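Filed under: List archive > Kitchen & Pantry > Storing fruit
Shares: 21 | Comments: 2

Subject: Re: mixed fruit on one tray
Date: 11 Oct 2025

> I keep everything together on one tray now, apples, citrus, kiwis,
> the lot. The Auer booklet says mixed fruit "balances out" and lasts
> up to 50 percent longer than fruit kept apart. We've done it since
> September and I'm never going back to separate bowls.

Fifty percent longer than what? Left where, in what kind of room? I have the same booklet and it doesn't say. It came in the box with my Endis canister, and there's a page in it selling liners, so I read the rest with that in mind.

Apples give off ethylene. Kiwis soften faster next to them. That has been common knowledge on this list for years (see message 2184 in the archive, the long one on pears), and I don't see what a tray does to change it. If you want hard kiwis ready to eat sooner, fine, put them by an apple. If you want them to keep, don't.

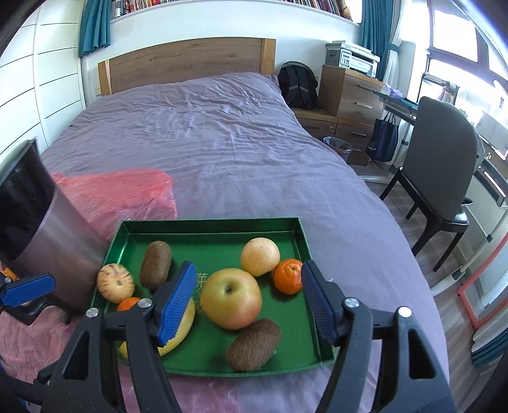
Citrus I'm less fussy about. A mandarin and a grapefruit can share a tray without much harm, as long as you look underneath now and then, where the mold usually gets going. Kiwis I'd move to the fridge once they give a little under the thumb.

The plastic bags are another matter. Starneo says theirs "breathe." I tried them on mandarins and got damp mandarins. Maybe I tied them too tight, but the instructions say to tie them.

Has anyone tried the Godex liners and weighed or dated anything? I'd read that. I don't need to hear again that the fruit "seems fresher."

Comments (2)

pantryshelf: Same result with the bags. Mine are for onions now, untied.

oldpeeler: I like my fruit on one tray and we eat it before any of this matters.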